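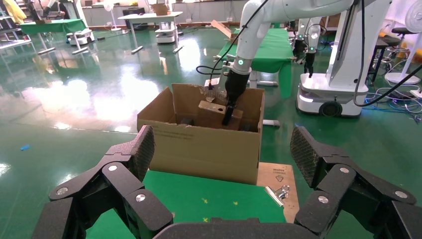

Backing Up and Storing External Hard Drives at Home

Many families keep all their photos, tax papers and school work on one external drive, and this drive lies somewhere behind the television. I did the same for a long time. Then one December my drive began to click, and I lost two years of pictures from my daughter. Since then I am more careful, and I want to share what works in our house.

Keep two drives, in two places

One copy is no backup. Buy two drives of the same size and copy the same folders to both. One stays at your desk, the other one goes to another building. Mine is with my neighbor Svenja Zürcher, and hers is in my hallway closet. We exchange them every few months. If you do this, please encrypt the drive first and write the password on paper, which you keep at home and not together with the drive.

Where to put the drive

Heat and moisture are the worst. Do not use the attic, the garage or the cupboard over the stove. A drawer in a bedroom is good. Put the drive in an antistatic bag, and in the bag also one of the small silica packets you find in shoe boxes. Old packets take up very little moisture, so change them once a year.

Do not lay a drive with moving parts on top of a loudspeaker or on the washing machine. The vibration is not good for it while it is running. An SSD does not mind this so much, but it should not lie without power for years. Connect it two or three times a year and let it run for an hour.

Labels

Write the date of purchase on every drive. I use white cloth tape and a permanent pen, because paper labels fall off after one summer. On the tape I write also what is inside, for example "Photos until 2019" or "Papers, house". Do not cover the small holes in the case with the tape, they are needed for air pressure.

The cable belongs to the drive. I tie it with a strip of Velcro and keep it in the same bag. Before, I had over 50 cables in a basket and never the correct one.

Check the files, not only the drive

A drive can show up on the computer and still have damaged files. Twice a year I open some old folders and look at a few photos from the beginning, the middle and the end. My picture folder has 3629 files at the moment, so I cannot open all of them. I write this number on a card, and after copying I compare – when the second drive shows a smaller number, something was left out.

Unplugging

Always use the eject button and wait until the light stops blinking. If the computer says the drive is in use, close the photo program first. Often this is the only reason. When it still does not work, shut down the computer and then pull the cable.

Old drives

Deleting files is not enough before you give a drive away. Do a full format, not the quick one, and let it run overnight. A broken drive goes to the electronics recycling, and you can ask there if they destroy it while you wait.

Domenica Plattner
Last changed September 26, 2023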